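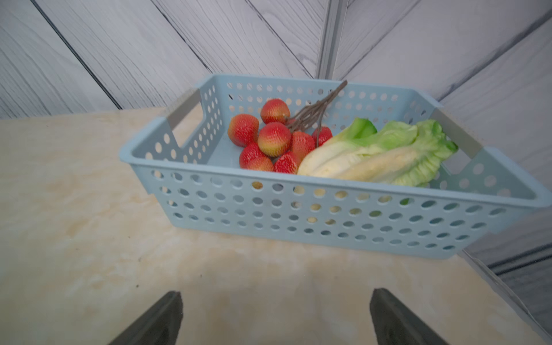
Print queues stuck after the January client update

Several desktops on the Skukbridge network stopped printing after the January update to the Gerkimau client. Jobs are accepted, show as "processing" for a few seconds, then go to "held" with no message on screen. The printer itself reports ready.

The cause is a filter path. The old client installed its filter under /usr/lib/cups/filter. The new package puts it under /opt/gerkimau/filter and leaves a symbolic link behind, but on 32-bit installs the link points to a directory that does not exist. CUPS logs a missing file and holds the job.

To confirm, open a terminal and run:

ls -l /usr/lib/cups/filter/gkfilter

If the target shows up in red, or if it contains "lib32", the machine is affected. The error log will also have a line ending in "gkfilter: No such file or directory".

To repair it, remove the link and create a new one:

sudo rm /usr/lib/cups/filter/gkfilter
sudo ln -s /opt/gerkimau/filter/gkfilter /usr/lib/cups/filter/gkfilter
sudo systemctl restart cups

Held jobs do not restart on their own. Release them from the queue page, or clear them with cancel -a if they are no longer wanted. Clearing is safer on shared machines. One queue on the server named Gil had 2167 jobs in it, most of them repeats of the same report sent by a script that retries every 30 seconds. That script now stops after a failed attempt.

Do not copy the filter file into the CUPS directory in place of the link. It will work until the next update, then load the old version against new libraries and fail in a different way.

Abílio Azevedo has tested the steps above on Allik and on two of the older desktops. Page size, duplex and tray selection all carried over. Color profiles did not, and have to be chosen again under printer defaults.

The package maintainer has the bug report. Until a corrected build is out, hold the client at its current version after making the repair:

sudo apt-mark hold gerkimau-client

Machines still on the previous client should stay there for now.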